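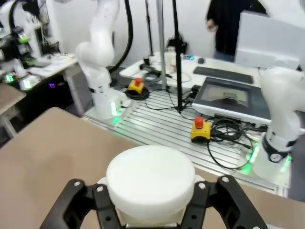 Kamala Sastry
March 3, 2019

A thread on moving a sourdough starter between houses, and what I learned about flour and water on the way. Long. Mute me if you don't bake.

I moved from Garkier to Drallbridge last June. The two towns are close enough that I kept the same dentist. I assumed my bread would be the same as well. It wasn't, and it took me most of the winter to sort it out.

The starter is four years old. I made it from wholemeal rye and tap water in the old kitchen and fed it white bread flour after that. I don't have a name for it. It lives in a jam jar with the lid resting on top.

For the move I did two things. I dried a portion on baking paper, crumbled it and put it in an envelope. The rest travelled in the jar, wedged in a shoe in the footwell of the car.

If you are moving, do dry some. Spread it as thin as you can, leave it out until it snaps, and label the envelope. Mine is still in the drawer with the takeaway menus.

The jar survived. I fed it the first evening and it rose as normal. The second week it slowed down. By the end of the month it was barely moving after a whole day and the loaves were coming out flat and close.

My first thought was the water. Drallbridge water is hard. The kettle furred up within a fortnight and my hair has not been right since. So I bought bottled water and fed the starter with that for a week.

No difference at all. I went back to the tap.

My second thought was chlorine, so I left a jug of tap water standing overnight before each feed. Again nothing I could see. I've stopped doing it. If your tap water smells strongly of the swimming baths it may be worth a try, but mine doesn't.

Third thought was temperature, and this one mattered. The old kitchen had the boiler in it. I used to stand the jar on the shelf beside it and never thought about why. The new kitchen is on the north side and has a stone floor.

I put a thermometer next to the jar for a few days. It read 16 in the morning and 18 when the oven had been on. The old shelf must have been a good deal warmer than that, though I never measured it and I wish I had.

I moved the jar to the airing cupboard. It doubled in six hours, then collapsed and smelt of nail varnish. Too warm, and not enough food for that much heat.

So now it goes on top of the fridge, at the back, where the warm air comes up. It's ready in the time it takes me to go to work and come home. That suits me.

The fourth thing was flour, and I should have looked at this sooner. In Garkier I bought from a small mill shop called Gowda. They don't deliver and I can't get there before they shut. In Drallbridge I'd been using whatever bread flour was on the bottom shelf at the supermarket.

Nothing wrong with supermarket flour. But it takes up water differently. I was pouring in the same amount I always had and getting a dough like batter, then blaming the starter for it.

I dropped the water by a spoonful or two at a time over several bakes. The dough I settled on feels tacky and leaves my hands mostly clean after a few folds. I could have written down a percentage for you but it would only be right for my bag of flour.

What I feed it now, for anyone who wants it. A spoonful of old starter, four spoonfuls of flour and enough water to make a thick paste. Every third feed I use rye for one of the four. It perks up noticeably with rye.

I used to keep a lot more. At one point I had two big jars on the go and was throwing half of it away each evening, which is daft. Keep a small amount and build it up the night before you bake.

If you do end up with spare, it makes good crumpets. Stir in a pinch of sugar, a pinch of salt and a bit of bicarb, and cook it in greased rings on a low heat. Don't turn them until the tops have set.

It also makes passable pancakes and a bad cake. I won't be doing the cake again.

Several people asked about the fridge. Yes, it can live in the fridge. Mine has gone three weeks without a feed and come back after two rounds of flour and water. There will be grey liquid on top. Pour it off or stir it in. I pour it off.

Pink or orange streaks, or fuzz, are a different matter. Throw the lot out and scald the jar. That's when you'll want the envelope in the drawer.

On to the oven, since the new house came with a different one of those too. It's a Zarkance, built in, quite old, and the numbers have worn off the dial. The previous people had marked one spot with a dab of nail varnish.

I bought an oven thermometer. The dab is 190, so I suppose they liked a sponge. The top of the dial gets to 240 if you leave it long enough, and it does need long enough. The light goes off well before the oven is properly hot.

I now switch it on a full 40 minutes before I bake, with the cast iron pot inside. I did resent this for a while. I put the electric meter reading in a notebook for a few bakes and decided I could live with it if I did two loaves at a time.

Two loaves, one pot. The second sits in the fridge in its basket while the first bakes. It comes to no harm and is easier to score when it's cold.

The one on the left of my worktop is always the better loaf and I have no explanation. They're both from the same bowl.

Scoring: I use an ordinary razor blade held in my fingers. One long cut, off centre, quite shallow. I've tried leaves and wheat ears and they all open up into something like a road accident. One cut is fine.

Timings for my current loaf. Mix at seven in the evening. Fold it a few times before bed. Leave it on the worktop overnight in winter. Shape in the morning, into the fridge, bake when I get in.

In summer that won't work, it would be soup by morning. Last June in the old house I mixed with fridge-cold water and still had to get up early. I'll have to learn it again this year in a colder kitchen and I expect to waste some flour on it.

Baked for 25 minutes with the lid on, then the lid off until it's the colour I like. I like it darker than my family does. My sister cuts the crust off and leaves it on the side of the plate.

Salt, as I always get asked. I use 9 grams to 400 of strong flour. I forgot it altogether in November. It looked lovely and tasted of wallpaper paste. We had it toasted with a lot of salted butter.

Someone wanted to know whether the starter has changed now it lives here. I can't say. It smells more of yoghurt and less of apples than it did. It has had a different flour and a different temperature for months, so I'd be surprised if it smelt the same.

I did revive a pinch of the dried stuff at Christmas to compare. It took five days to get going. For a week or so the two jars smelt different. After that I couldn't tell them apart, and then I muddled the lids, so that was the end of that.

If I were moving again I would do it in this order. Put a thermometer where the jar will stand. Buy one bag of the new flour before leaving and bake with it in the old oven. Change one thing at a time after that.

I changed the water, the flour and the shelf inside the same month and then couldn't work out which of them was doing what.

A few of you have asked for some of the dried starter. I'm happy to post it within the UK. Send me a message with your address and I'll put a teaspoon in an envelope. I'll need a couple of weeks as the next batch is still drying.

To wake it up, crumble it into a little lukewarm water, leave it to soften, then stir in the same amount of flour. Feed it once a day. It will look dead for the first two or three days. Carry on.

Replies: yes, wholemeal works, it just needs more water. No, I haven't tried it with gluten-free flour, so I can't help there. And the basket is cane, lined with a tea towel rubbed with rice flour. Plain flour sticks.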